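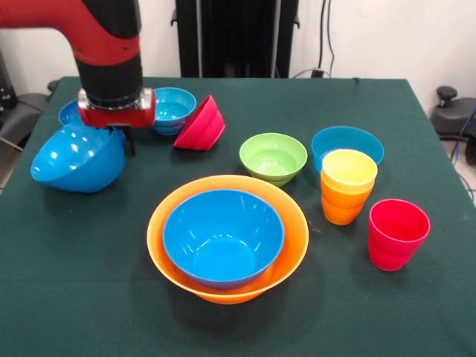
Lists > Flow-Meas > Archive > Travel grants

From: Hjørdis Tangen
Date: 2019-12-20
Subject: Re: Travel grant for the Iseo workshop

The deadline stays as announced. Send one PDF with the abstract (2 pages at most) and a letter from your supervisor. Posters count the same as talks this time. Co-authors can't split a grant, so please agree on who applies before you send anything.

> Prendergast wrote:
> Two of my students have a joint paper on sediment
> transport. Can both of them apply? And is the age
> limit still 35? The page on the Husau site gives
> no limit at all.

Only one of them, I'm afraid. The age limit was dropped in September, and the Husau page is the correct one. Applicants do need to be enrolled on the day the workshop opens. We have nine grants, and seven of them cover lodging as well as the fare.

Hjørdis

Comments

zoda_lab: Does a master's student count as enrolled?

H. Tangen: Yes, any degree program.

mk: The link to the abstract template is dead for me.

zoda_lab: Same here. The copy on the Husau page works.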